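Findix Paired Hand Grippers
Sold as a set of 2, with the Findix station practice sheet

We love these grippers, and we love them even more when they're used the same way by everyone on a shift! Soft materials are where good habits pay off. A plastic bag never falls the same way twice, so the people doing the work need a few shared rules to keep their recordings comparable.

The practice sheet in the box was written by Stamatia Kouris and Diễm Tôn, and it fits on one page:

Check both pairs of finger pads before every session. Wipe them, and look at the screw holes and the brass inserts in the arms.
Start each take with the jaws open and clear of the material.
Pinch a bag at an edge or a corner. Grabbing a fistful from the middle hides too much from the camera.
Keep both cables on the outside of your arms, and keep your walking path clear of loops.
Mark the station number and table position on the floor with tape, so the table can go back to the same spot after cleaning.
Stop after 17 minutes and rest your hands, even if you're on a roll (we know, it's hard to stop).

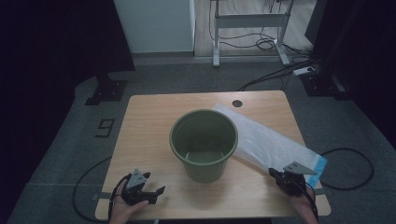
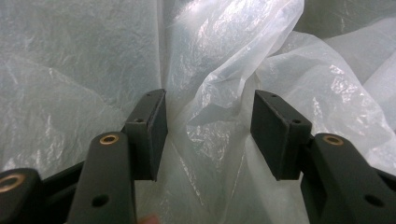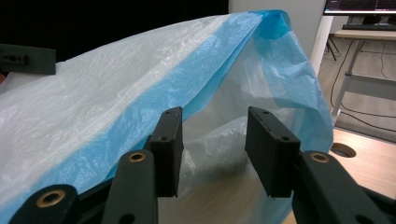

Findix hand grippers at a plastic bag station.

The 6 rules work for other soft goods too. Chrysoula Rallis has been using them with towels since July and has only changed the rest time, which she made shorter for new people. We think that's a great call.

Every take should also get a label: task, station, operator code and anything odd that happened. Please keep the failed takes! A dropped corner with an honest label is still useful, and throwing it out makes the job look easier than it was.

In the box: left and right gripper, two cables, spare pads, practice sheet
Spare pads: order number 76
Sheet last revised: December 22, 2025
Questions about the rules go to Oldřich Skála at the Findix parts desk.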